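押し操作の言語指示追従、行動のチャンク長を変えて比べた結果

2018年7月3日

前回の記事で、卓上の押し操作を模倣学習で扱う場合、方策の出力を1ステップずつの速度指令にするか、数ステップ分をまとめた目標位置列にするかで挙動がかなり変わると書いた。あのときは定量的な比較を載せなかったので、今回はその続きになる。

先に結論を書いておく。ブロックの初期配置が学習データに近い範囲では、まとめて出力する方式(以下、列出力)が1ステップ出力より成功率で上回った。ただし差の大半は「接触を始める直前の迷い」が減ったことで説明でき、接触後の押し方そのものはほとんど改善していない。この点は期待と違った。

課題の設定

対象は、板の上に置いた色と形の異なるブロックを、筒状の先端で押して指示どおりに動かす課題である。把持は使わない。指示は「赤い星を黄色いハートの横へ」「青い三角を左奥へ」のような短い文で、動かす対象と行き先が一つずつ含まれる。複数の対象を順に動かす指示は今回の評価から外した。

先端の動きは平面内の2自由度に制限し、高さは固定している。ブロックの間を通り抜けるときに先端を持ち上げられないので、対象の裏側に回り込む経路は方策が自分で作る必要がある。模倣学習で一番失敗しやすいのがこの回り込みで、教示者によって右回りと左回りが混在するため、単純な回帰では両者の平均、つまり対象に正面からぶつかる経路が出てくる。

データ

教示データは1063本。すべて遠隔操作で、一本につき一つの指示文を後から付けた。操作中に指示を読み上げる方式も試したが、教示者が文を聞いてから対象を探すまでの停止時間が長く、静止状態の行動ばかり学習してしまうのでやめた。後付けの場合、教示者には自由に押してもらい、記録を切り出してから「何をどこへ動かしたか」を書く。文の多様性は上がるが、動かす意図のなかったブロックが巻き添えで動いた区間にも文が付くことがある。今回は、指示対象以外のブロックが大きく動いた区間を除外した。1063本は除外後の数である。

管理には自作の記録ツールFakirを使っている。以前の版では画像と関節角の時刻が記録側の受信時刻で揃えられており、画像の方が遅れる側に偏っていた。押し操作では先端とブロックの相対位置が数ミリ変わるだけで正解の行動が反転するので、この偏りは無視できない。今の版では送信側の時刻を使い、画像に最も近い指令を対応させる。学習結果がおかしいときにモデルを疑う前に時刻を疑え、というのは何度も自分に言い聞かせているが、今回も最初の一週間はこれで潰した。 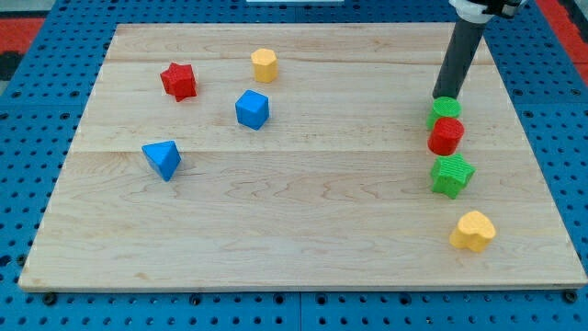 モデル

画像は小さな畳み込みネットワークで特徴マップにし、指示文は単語埋め込みを再帰型ネットワークに通して一本のベクトルにする。両者の結合は、文のベクトルから特徴マップのチャネルごとのスケールとバイアスを作って掛ける方式にした。単純に連結する方式とも比べたが、連結では色の指定は効くのに形の指定が効きにくい。赤い星と赤い円柱のように色が同じ組で取り違えが目立ち、スケールとバイアスの方式に替えるとこの取り違えが減った。

出力側は二種類。

1ステップ出力:次の制御周期の平面速度を回帰する。
列出力:現在位置を原点とした21ステップ分の目標位置を一度に回帰し、先頭の一部だけ実行してから次の推論を行う。

どちらも損失は二乗誤差で、画像側と文側のネットワークは共通にした。混合分布を出力にする案はあるが、出力の長さの効果だけを見たかったので今回は入れていない。多峰性への対処としては不完全な比較であることを断っておく。

学習時には画像に小さな平行移動と明るさの変動を加えた。左右反転は使っていない。反転すると指示文の「左」「右」も入れ替えなければならず、「右上の角」のような言い回しで置換漏れが出た。置換を完璧に書くより、やめる方が早かった。

評価

評価は方式ごとに420試行で、初期配置と指示文の組は二方式で共通にした。配置の再現には保存した画像を半透明で重ねて手で合わせる方法を使った。完全には一致しないが、方式の順番を試行ごとに入れ替えたので、片方だけが有利になることはないはずである。

成功の判定は、制限時間内に対象が指示された領域に入り、かつ先端が離れた状態で静止していること。後半の条件を入れないと、行き先を通り過ぎながら押し続けている試行まで成功に数えてしまう。

成功率では列出力が明確に上だった。もっとも、全体の成功率だけ見ても中身が分からないので、失敗を手作業で次の種類に分けた。

(a) 対象の取り違え
(b) 対象に近づくが接触しない、または近傍で往復する
(c) 接触するが、押す方向がずれて対象が横に逃げる
(d) 行き先を通り過ぎる
(e) 他のブロックに引っかかる

列出力で大きく減ったのは(b)である。1ステップ出力では、先端が対象の手前で右に回るか左に回るかを周期ごとに選び直すような振動が起き、そのまま時間切れになる。列出力では一度右回りの列が出ると、実行している間は右に進むので、次の推論のときには右回りが妥当な状態にすでに入っている。方策が賢くなったというより、選び直す機会が減っただけと見るのが自然だと思う。

確認のため、1ステップ出力の方策に速度の低域フィルタをかけた条件も走らせた。振動の幅は小さくなったが、(b)の件数は列出力ほどには減らない。逆に、列出力で実行する長さを1ステップまで縮めると(b)が戻ってくる。効いているのは出力の滑らかさより、再推論の間隔の方らしい。

(c)は二方式でほぼ同じだった。円柱と星で特に多い。円柱は接触点が中心から外れるとすぐ横に逃げるし、星は先端がくぼみに入るか角に当たるかで動きが変わる。列出力では実行中に画像を見ないので、逃げ始めた対象への修正が一拍遅れる。再推論の間隔を詰めれば(c)には有利だが、(b)には不利になる。間隔を固定している限り、両方は取れない。

(e)は列出力でわずかに増えた。隣り合うブロックの間に先端が入り込んだとき、列の途中では止まれないのが原因と思われる。

初期配置への依存

配置が密な場合と疎な場合を分けると、疎な配置では二方式の差が大きく、密な配置では小さい。密な配置では回り込める側が片方しか残っていないことが多く、そもそも選択の迷いが起きにくい。先の解釈とは矛盾しない。

なお、以前Plelbridgeのシミュレータで同じ比較をしたときは、密な配置でも列出力が大きく勝っていた。今になって見直すと、シミュレータ側の摩擦が高すぎて円柱がほとんど滑らず、(c)がほぼ出ない設定になっていた。シミュレータの数字を先に信じていたら、列を長くするほど良いと結論していたはずで、実機を回しておいてよかった。

再推論の間隔を変える試み

固定間隔で両立しないなら、接触の有無で間隔を切り替えればよい。画像から対象と先端の接触を推定する小さな分類器を別に学習し、接触前は長く、接触後は短く実行するようにした。分類器のラベルは先端とブロックの距離から半自動で付けた。

まだ100試行しか回していないので数字は出さないが、(b)を増やさずに(c)が減る傾向はある。問題は接触の判定が揺れる場面で、円柱の縁をかすめているときに長い列と短い列が交互に選ばれ、動きがぎくしゃくする。判定にヒステリシスを入れるつもりでいる。

学習コードはHastska、実機側の制御はDrosentという名前で手元のリポジトリに分けてある。Drosentの方は安全停止の処理が特定の環境に依存しているため、公開するならそこを切り離してからになる。次は混合分布の出力を入れて、1ステップ出力でも(b)が減るかを見る。多峰性を分布で表せても、周期ごとに標本を引き直せば結局は選び直しが起きるので、単独では足りないと予想している。

追記:失敗分類の(b)と(c)の境界について。一度だけ軽く触れて離れた試行は、対象が目に見えて動いていなければ(b)に入れた。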